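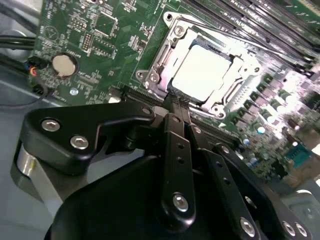
Does the Greker board set come with a processor and memory?

Neither is supplied. The set is sold as a board in its case, and the buyer fits a processor and memory to match.

Greker board set, used, ungraded
Supplier: Naqvi, Rarnelville
Stock checked: 10/11/26

Contents
Tower case, side panel removed for packing and shipped alongside
Main board, fitted
Coin-cell battery, fitted
Socket retention frame and lever
Power supply, fitted

Boards are tested for power-on before listing. They are not cleaned. Expect dust in the memory slots and marks on bare metal. Cosmetic condition is not grounds for return.
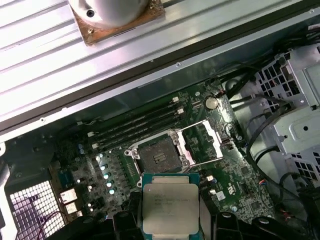 Photo: Anjani Liem for Naqvi

Socket and load plate
The load plate is hinged and opens with the retention lever. Release the lever fully before lifting the plate. The contact field must not be touched, wiped or blown with shop air. Bent contacts are the most common fault on returned sets, and sets returned with bent contacts are refused. A loose plastic cover may be included with the socket. Keep it — it is needed if the board goes back.

Battery
Replace the coin cell if the clock does not hold. Disconnect mains power before changing it. Stored settings may be lost.

Cabling
Front-panel and fan leads are left connected where possible. Label each lead before pulling it. Connectors that look alike are not always wired alike. 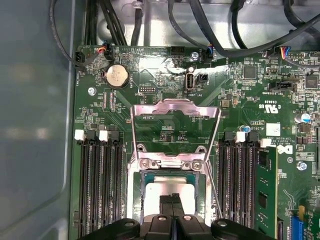

Juwita Setiawan writes that the internal USB header was the reason for the purchase, and that the leads were still routed tightly enough to get in the way of a second cable. Slack can be gained by lifting the front-panel bundle out of its clips first.

Removing the board
Lay the tower on its side with the opening up. Take out any expansion card, then the leads, then the board screws. Lift the board clear of the rear ports before raising it. Do not use the socket frame as a handle. 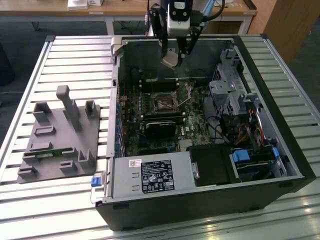

Tower on its side, panel off, expansion card in place.

Ordering
Minimum order: 2 sets
Maximum per pallet: 4 sets
Lifetime sales of this set: more than 2000
Next intake: February
Expansion cards vary by unit and cannot be specified. Drive carriers are included where present — ask before ordering if they are required. Stock inquiries go to Wahyudi Gunawan at the Rarnelville counter.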